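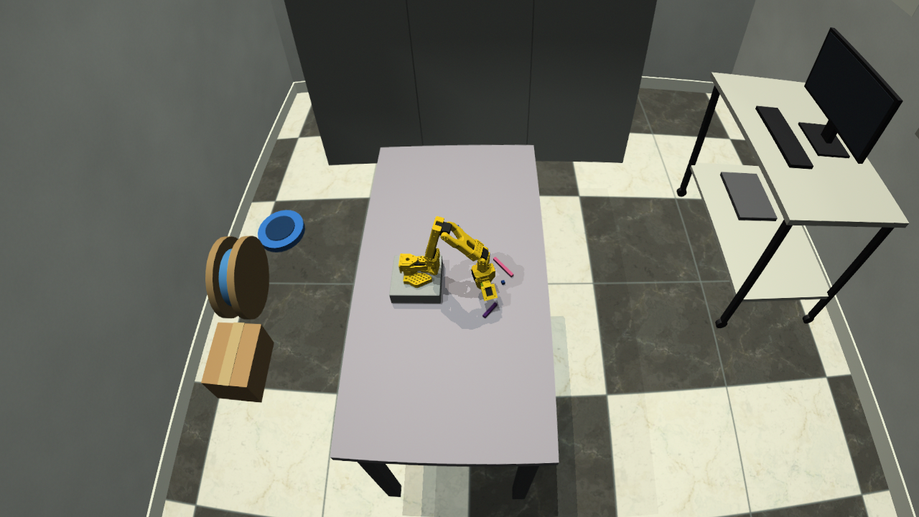

My grandmother's obituary was 44 words long. I know the number because the newspaper in Stultgate charged by the word, and my aunt wrote it on the back of an envelope and crossed out until the price was acceptable. It said when she was born, when she died, that she was a widow, and the hour of the funeral. It did not say that she kept bees, or that she moved from Skurkthorpe at nineteen with one suitcase and did not speak to her brother again until she was sixty.

I am writing this because last month I had to write an obituary myself, in English, for my father-in-law. English is my third language. The family asked me because I am the one who "writes things," by which they mean this blog, and I did not know how to refuse.

The funeral home gave us a form. The form has boxes: date and place of birth, parents, schools, work, military service, survived by, preceded in death by. I had never seen the expression "preceded in death" before and I read it several times. In my language we would only say that his parents are dead, and for a man of eighty-six we would not say it at all. But my wife told me it must be there, people look for it. Old neighbors read the names to be sure it is the right person.

The funeral home's website allowed 300 words without extra cost. My first version had 530. I thought it was very good. It had the story of the boat, and the story of how he repaired the church organ with parts from a washing machine, and a long part about his vegetable garden that I was proud of. My wife read it at the kitchen table and was quiet, and then she said it was beautiful but it was mine, it was how I knew him. I came to the family when he was already retired. I had nothing in it about the twenty-six years at the grain company in Waaka, only one line, and those were the years when she was a child and he came home with dust in his eyebrows.

So we started again, together. She talked and I typed. We kept the organ. We lost the boat. The garden became one sentence, "He grew more squash than any family could eat," and my sister-in-law laughed when she read this, then she had to leave the room.

Some difficulties I did not expect:

The order of the grandchildren. I put them by the alphabet, because it seemed fair. This was wrong. They go by age, inside each family, and the families go by the age of the parent. One step-grandchild was missing on the first list my brother-in-law sent and I am glad that I asked.

"Died" or "passed away." I prefer "died." My mother-in-law wanted "passed away peacefully." She was in the room with him and I was not, so we wrote it as she wanted.

The tense. He loves, he loved. In the draft I changed it in both directions many times, and there was still one "enjoys" in the version that was printed. I saw it the next morning. My wife says to leave it.

The online page has a guest book under the text, and in the first week I read it every evening. A man who signed only with his initials wrote that my father-in-law drove him to Clesteteo every morning for one winter, when his own truck was broken, and never took money for the gas. My wife did not know this story. Her mother did not know it also. There is a lady who writes that she remembers his whistling, and she was at the next desk for nine years, so I suppose she remembers it well.

The page stays open for one year and then there is a fee to keep it. I have copied all the messages in a document and printed two copies, one for us and one for my mother-in-law, in bigger letters. There were new ones after that - I will print again in June, when it gets more quiet there.

I also looked for my grandmother's notice, the one with 44 words. The Stultgate newspaper does not have its old issues online, but the library keeps them and I wrote to ask for a copy of the page. They have not answered yet. My aunt thinks she still has the envelope somewhere, with all the crossed words on it, and I would like to have that even more than the page.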